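5 min read

Unit 14: Setting a Small Breakfast Table
Course notes prepared by Magnus Imrie

A breakfast setting is arranged in order of use. The dinner plate is placed nearest the diner, close to the front edge of the table. Shared dishes and seasonings stand behind it or to the side – always within reach. The toaster belongs toward the back, with its cord led away from the plates.

Students should review the October notes on flatware before the practical session. 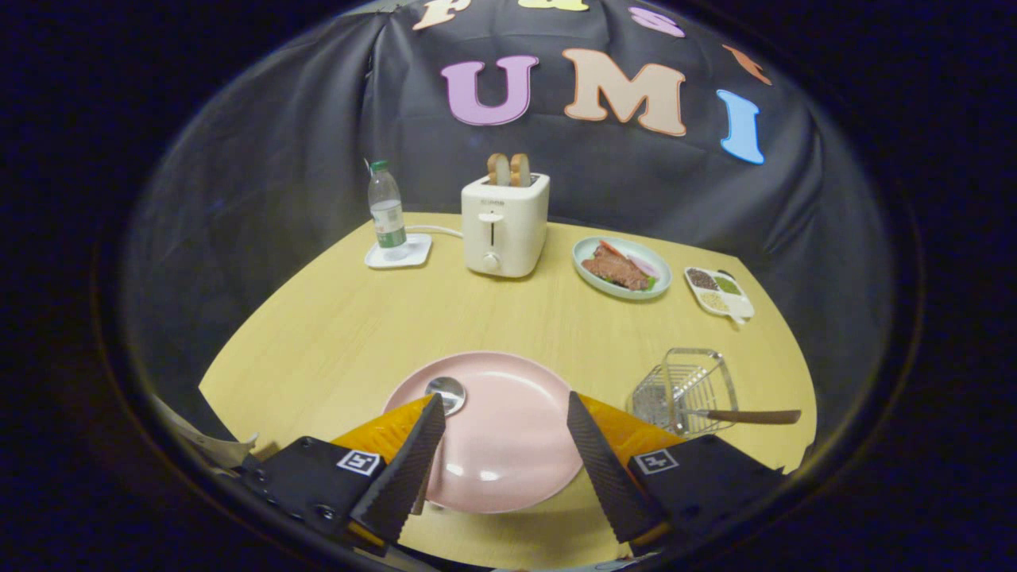

When should the toast be made?

Toast is prepared last, once all other dishes are on the table, and is served at once.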